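Search this site
Search for: Go

Apr 29, 2020
By the Grernby Floors newsletter desk

Squeaks, gaps and that one cold corner

I've been spending a lot more time looking at my own floors lately (haven't we all?), and I finally got fed up with the squeak outside my bedroom door. It's been there since we moved to Hidbridge, and in March I started stepping over it like it was a sleeping dog. So this month I'm talking about squeaks!

Most of them come from a board rubbing on a nail or on the board next to it. Start with the easy stuff. Sprinkle a little powdered graphite or talc into the seam, lay a rag over it and walk back and forth for a few minutes. Wipe up what's left. I did mine 2 times and it went from a shriek to a mumble, and I can live with a mumble.

If powder doesn't do it, go downstairs. Have somebody walk around up top while you listen from the basement, and mark the spot with chalk. A thin shim with a dab of wood glue, slid in between the joist and the subfloor, will usually quiet things down. Slide it, don't hammer it! I hammered one years ago and lifted the floor enough to make a brand new squeak right beside the old one.

Carpet on top makes it trickier. We carry the Skarkus screw kit for that, which goes down through the carpet and pad and snaps off below the surface. Find your joist first, please. The kit is $59 and I'd try it on a closet floor before you get brave in the living room.

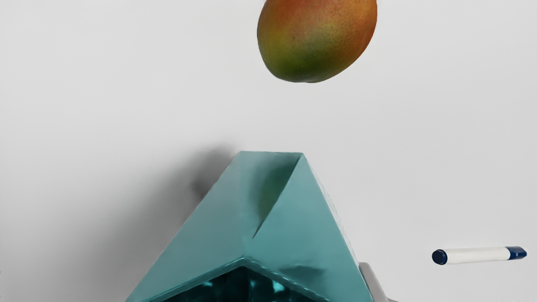

Mango, marker and a bit of teal.

A few of you wrote in about gaps between boards. If they show up in winter and close again by summer, leave them alone. Filler gets squeezed out when the wood swells and then you're picking crumbs out of your socks. Gaps that stay open all year are another story, and I'll get to those next time, along with the cold corner question (I have opinions about rim joists).

Rajan underlayment is back in stock too, 3 rolls to a customer for now. Call and ask for item 3969 and we'll set it by the door for you.

Like this newsletter? Enter your email to get the next one. You can unsubscribe any time.

This site uses cookies. Accept | Learn more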